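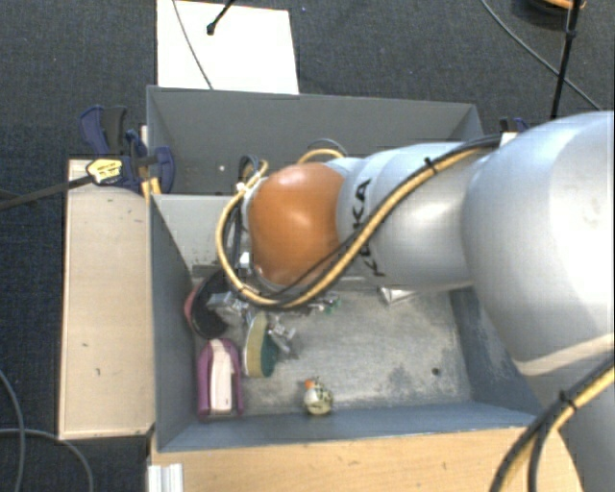
Como constituir e registar um grupo de poupança e crédito na rede Puvside

Estas instruções destinam-se a grupos que pretendam aderir ao programa de poupança e crédito comunitário da Puvside. Aplicam-se a grupos novos e a grupos informais já em funcionamento que desejem passar a ter conta coletiva. Os grupos que já concluíram um ciclo na rede devem seguir o procedimento de renovação, disponível em página própria.

Antes de começar

O grupo deve ter, no mínimo, 20 membros e, no máximo, 31. Todos os membros têm de ser maiores de idade e residir na área de atendimento do balcão escolhido (Brunum ou Pillai). Não é permitida a inscrição da mesma pessoa em dois grupos durante o mesmo ciclo.

Documentos necessários:
Documento de identificação de cada membro
Comprovativo de morada
Ata da reunião de constituição, assinada por todos
Regulamento interno
Formulário de adesão

1. Realizar a reunião de constituição

A reunião deve contar com a presença de todos os futuros membros. Não se aceitam procurações nesta fase. Na mesma reunião elegem-se três responsáveis: presidente, secretário e guardião do livro de contas. Pessoas do mesmo agregado familiar não podem ocupar dois destes cargos em simultâneo.

2. Aprovar o regulamento interno

O regulamento fixa o valor da quota, a periodicidade das reuniões, as multas por atraso e as condições de saída antecipada. O grupo pode adotar o modelo da rede ou redigir um texto próprio. Neste último caso, o texto é analisado pela responsável de adesões, Wulan Hidayat, antes da abertura da conta. As cláusulas que prevejam juros entre membros superiores aos do contrato coletivo serão devolvidas para correção.

3. Entregar o processo

A entrega é feita ao balcão, pelo presidente e pelo secretário em conjunto. Os processos incompletos ficam pendentes durante 31 dias e são depois arquivados. O arquivamento não impede nova candidatura, mas obriga à repetição da ata.

4. Abrir a conta coletiva

Após a aprovação, o grupo recebe o número de conta e o acesso ao Reslow, o sistema de registo de quotas. Cada movimento exige duas assinaturas. O primeiro depósito deve corresponder a 50% do fundo inicial previsto no regulamento; o restante é entregue até à terceira reunião ordinária.

5. Pedir o primeiro empréstimo

O pedido só pode ser apresentado depois de 3 meses de quotas regularizadas. Deve indicar o montante por membro, a finalidade (compra de mercadoria, equipamento, reparação do local de venda ou outra) e o calendário de reembolso. A garantia é solidária: em caso de incumprimento de um membro, os restantes respondem pelo valor em dívida.

Alterações durante o ciclo

A entrada de novos membros está suspensa em agosto, período de encerramento semestral das contas. As saídas são comunicadas por escrito e anexadas ao livro.

Dúvidas sobre o regulamento ou sobre pedidos recusados devem ser dirigidas à coordenadora do programa, Saodah Mandagi, através de qualquer dos balcões.

Última atualização: 17/3/24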